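Marina Kokkinos
16. April 2018

1/ Trovetti wirbt gerade überall mit »generalüberholten« Bürorechnern. Klingt gut, ich kaufe selbst gern gebraucht. Ich wüsste nur gern, was da überholt wurde, und von wem. Auf der Produktseite steht dazu ein einziger Satz, und in dem kommt zweimal das Wort »sorgfältig« vor.

6 Kommentare · 135 Mal geteilt

2/ »Generalüberholt« kann heißen: Netzteil geprüft, Lüfter getauscht, Platte ersetzt. Es kann auch heißen: Gehäuse abgewischt, System neu aufgespielt, Aufkleber drauf. Der Preis ist in beiden Fällen derselbe, und der Käufer sieht von außen keinen Unterschied.

3/ Arbeitsspeicher ist ein schönes Beispiel. Ein Modul einzusetzen ist kein Kunststück. Ob danach jemand einen Speichertest über Nacht laufen lässt, das kostet Zeit und Strom, und davon lese ich in den Anzeigen nichts. Ich habe nachgefragt. Antwort: »Alle Geräte durchlaufen unseren Qualitätsprozess.« Aha.

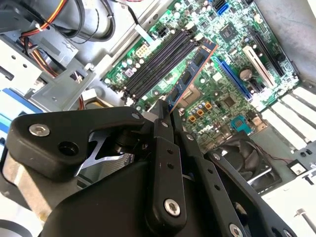

Marina Kokkinos

4/ Dann die Garantie. Trovetti schreibt groß »Garantie inklusive«. Im Kleingedruckten sind Akku, Laufwerke und »Verschleißteile« ausgenommen. Was ein Verschleißteil ist, entscheidet der Händler. Bei einem Rechner ohne Akku und mit ausgenommener Platte bleibt für die Garantie dann vor allem das Blech.

4 Kommentare

5/ Pravesh Shezi schrieb mir gestern, ich sei zu streng, sein Gerät von Bundgaard laufe seit Juli ohne Mucken. Freut mich, ehrlich gemeint. Aber ein Rechner, der läuft, sagt wenig über die anderen aus derselben Palette. Rücklaufquoten wären eine Antwort. Bundgaard veröffentlicht keine, Trovetti auch nicht — und die Prüfprotokolle sind »intern«.

6/ Noch ein Wort zur Umwelt, weil das in jeder Anzeige steht. Ein weitergenutzter PC ist vermutlich besser als ein neuer, da gehe ich mit. Auf der Seite von Trovetti steht aber »spart 238 Kilo CO2«, ohne Quelle, bei jedem Modell die gleiche Zahl. Kleiner Bürorechner, großer Tower, egal. So eine Zahl hat niemand gerechnet, die hat jemand ausgesucht.

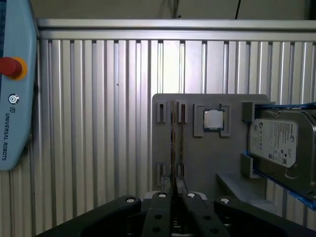
7/ Was ich vor dem Kauf schriftlich haben will: welche Teile getauscht wurden. Welche Tests liefen und wie lange. Wer im Garantiefall den Versand zahlt. Kommt darauf ein Textbaustein zurück, kaufe ich woanders oder privat, da ist es wenigstens billiger.

8/ Falls jemand einen Händler kennt, der das Prüfprotokoll einfach ins Paket legt: bitte drunterschreiben. Werbung von Mitarbeitern lösche ich — nach dem letzten Thread waren da ein paar sehr begeisterte Konten dabei.

Teilen · Antworten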